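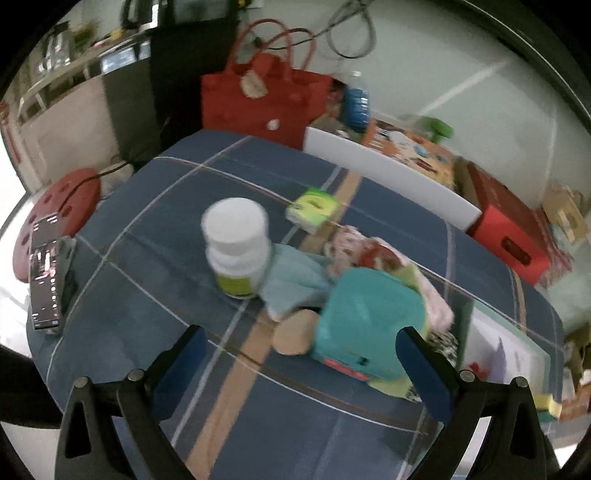 I sold my half of Stirnum in May and I've been meaning to write down how it went. It was a small business (we repaired and resold commercial coffee grinders) and most of what I read beforehand was written for people with far bigger ones.

We started by trying to work out a price ourselves. My co-owner wanted to use a multiple of profit and had heard that 3 was normal for a trade like ours. I wanted to add up the stock, the van and the tools and put something on top for the name. The two methods gave us figures so far apart that we stopped talking about it for a fortnight.

In the end we paid a valuer at a firm called Lau. The fee was £1,285, which hurt at the time. She asked for five years of accounts and then spent most of the first meeting on our wages. We had both been paying ourselves very little and taking the rest as dividends, so the profit looked better than it was. Anyone buying the place would have to pay a person a proper salary to do my job. Once she had put that in, the profit dropped by nearly a third and so did my idea of the price.

She also went through the customer list. One customer, Grello, made up a large part of our repair income and there was no contract, only a habit of ringing us. She marked the value down for that. I argued, and then I went home and tried to imagine handing over my own money for a business that depended on one café chain continuing to ring. I dropped it.

Things I would sort out earlier if I did it again:

- Get the stock written down properly. We had parts on the books for machines that went out of production years ago.
- Put the lease in a drawer where you can find it.
- Ask the accountant about tax before agreeing a price. I asked afterwards. 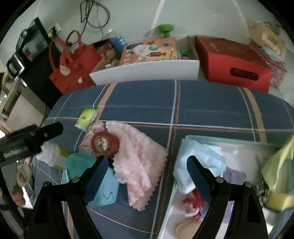 Chih-ming Wu read a draft of this and thinks I'm too kind to valuers. A valuation, in his view, only tells you what to say in the first phone call, and the price is whatever the buyer's bank will lend. He would have spent the money on a better solicitor.

He has a point about the bank. Our first buyer, Horkar, agreed to the full figure and then came back six weeks later with a lower one when the loan was cut. We said no, and that was a nervous month. The second buyer paid less up front and the rest over two years, linked to whether the repair work holds up. So far the payments have come on the day they were due.

I still think the report was worth having. It ran to far more pages than we needed, but it meant my co-owner and I were arguing with a document and could be civil to each other over lunch. It also gave us something to send when people asked how we had got to our number, and they all asked.

I'll do a separate post on the handover period, which was longer than I'd been told to expect. I'm still answering emails about a supplier's account number.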